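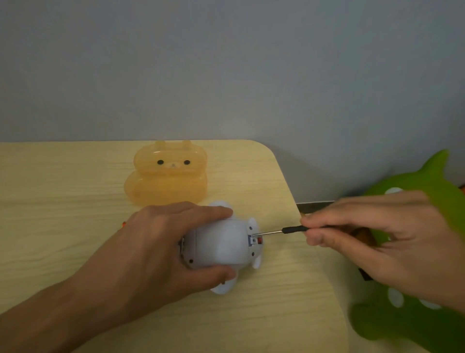 Toy lending at the Noltosthorpe branch: proposed change to the loan period
Posted by Tanner Lavoie, Branch Services

Members are asked to comment on the proposal to shorten the loan period for toys from three weeks to two. The change would apply to all items in the toy collection at the Noltosthorpe branch beginning in September. Small plastic figures, such as the white one held on the table in the photograph, are requested more often than any other category, and the present waiting list stands at 65 households. Books and puzzles are not affected. Comments will remain open until the end of the month.

mallory_k
I support the proposal. My household has been on the list since spring, and a shorter period seems the fairest way to move it along.

Bence Rácz
I must respectfully disagree. Families on the Siddiqui Road side of town have one bus in the morning and one in the late afternoon. A two-week loan would mean more trips for the members who find those trips hardest. I would ask the branch to consider buying more stock before it changes the rules.

Tanner Lavoie
Thank you both. Additional purchases were reviewed. The current budget covers replacement of damaged items only – new titles, so to speak, must wait for the next funding year.

oakleaf2
Could renewals be permitted where no other member is waiting? The Sellon branch does this by telephone, and I have used it without difficulty.

Bence Rácz
That would meet part of my concern, though with a list of this length I doubt many renewals would be granted.

mallory_k
The same could be said of the present system. I waited for a Berico train set that was returned late twice. Late returns should be addressed before anything else.

Tanner Lavoie
The renewal suggestion has been added to the proposal as option B. On late returns, reminder notices are currently sent on the due date. I will ask whether they can be sent two days earlier, and I will post the reply in this thread.

oakleaf2
Thank you. I would prefer option B.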